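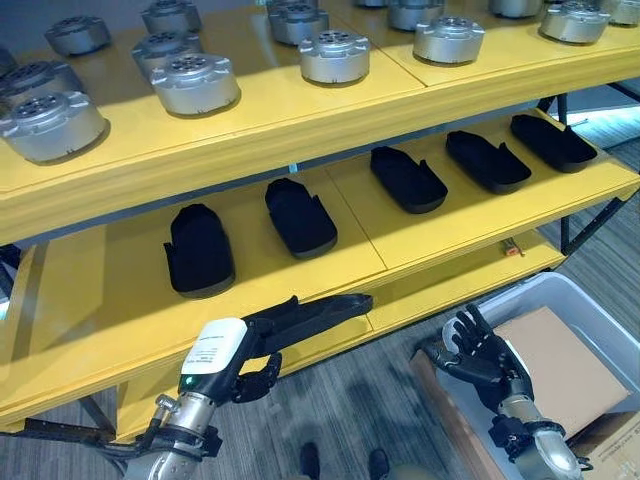
Top shelf: metal. Middle shelf: foam. This counts as a system.

I spent Monday sorting parts shelves at the Clurkatdale workshop, a job I'd put off since January on the grounds that it was boring. It was boring. The spreadsheet says we own 467 loose parts, and I now have feelings about most of them.

The yellow shelves take the heavy stuff on top, which I know is backwards, but I'm tall and I made the rules. The silver drums get the most room. The black foam inserts live underneath and look like slippers for someone with very odd feet.
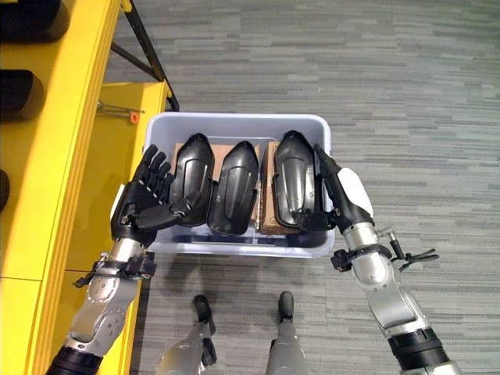
Bins are where my principles go to die. I bought two from Furkville at the start of the year, swore each would hold one kind of thing, and kept that up until lunch. The pale lavender one has black plastic shells standing up in it, with cardboard tucked in among them - I like a bit of card between glossy parts, and it costs me nothing.

Labels are next. I have 75 of them, all blank, and a pen that works if you shake it. The Stondudlow shelf can wait.

Last updated: January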